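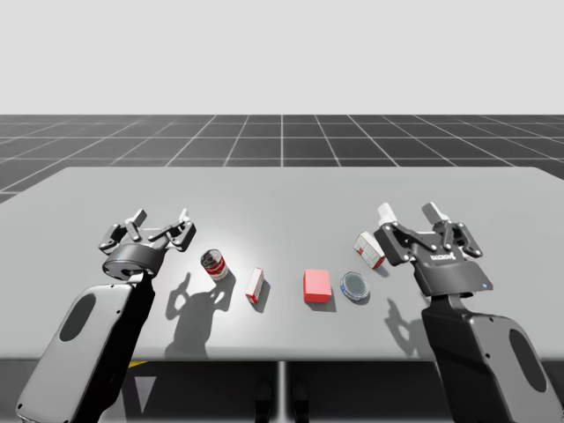

Render, light gray table with five small objects, tiled floor behind

Ticket: Gerari desktop sync stuck, then stuck again
Opened by: Azucena Tlapale
Opened: Mar 28, 2026
Status: Resolved (I think!)

Hi all, me again. My Gerari client has been sitting at "Preparing 1,804 items" since breakfast and it won't budge. It's the Montes folder, the big shared one, going up to our account on the Dristcombe server. Everything else syncs fine. I can drop a text file in my personal folder and it's on my laptop before I've found my coffee. Montes just spins.

What I've tried so far:
Quit and reopened Gerari. Same number, same spinner.
Restarted the computer (yes, a full restart, I know you'd ask).
Signed out and back in, and it made me pick all my folders over again, which was a treat.
Paused everything but Montes. No change.

I've got loads of disk space and the web version opens normally, so I don't think the server is down. Error log says "path rejected, retrying" over and over, but it doesn't say which path, and that seems like the one thing I'd want to know.

Update, before lunch

Masanobu Kaneko wrote back and asked me to turn on detailed logging. It's under Help, then Diagnostics, and you have to hold Shift when you open the menu or the option isn't even there (who came up with that?). Ran it again and it got down to 995 items left, then sat there.
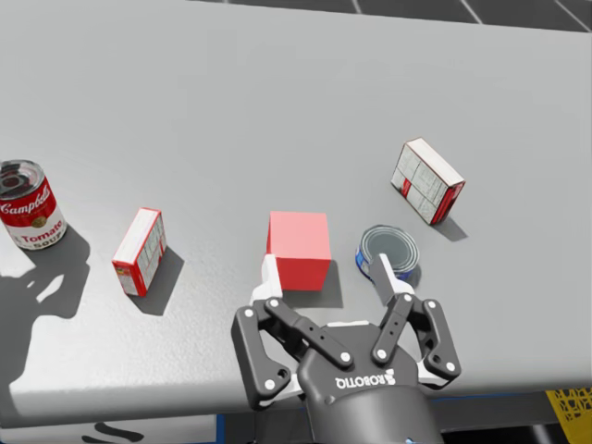
The detailed log does name the file, hooray. It's a spreadsheet buried in a subfolder I made back in December, and the folder name has a space at the very end. I couldn't see it at all until I clicked in to rename it and the cursor landed one spot too far over. Took the space out, hit Retry, and the count started dropping right away.

Update, afternoon

Spoke too soon. It stopped again with 32 left. Same error, different folders, all of them copied from that first one, so of course they had the same trailing space. I fixed them by hand. Masanobu says there's a cleanup tool called Grarklow that finds bad names for you, but I was nearly done by then and didn't feel like installing anything. Might grab it next time.

Montes now shows the green check mark. I opened a few files on my laptop and they look right, including the spreadsheet that started it all.

Two asks, if this gets passed along. Could the normal log please show the file name? And could the client warn me when I make a folder it isn't going to accept? I'd have saved a whole morning.

Leaving this open overnight in case it sticks again, and then you can close it. Thanks, Masanobu!

Azucena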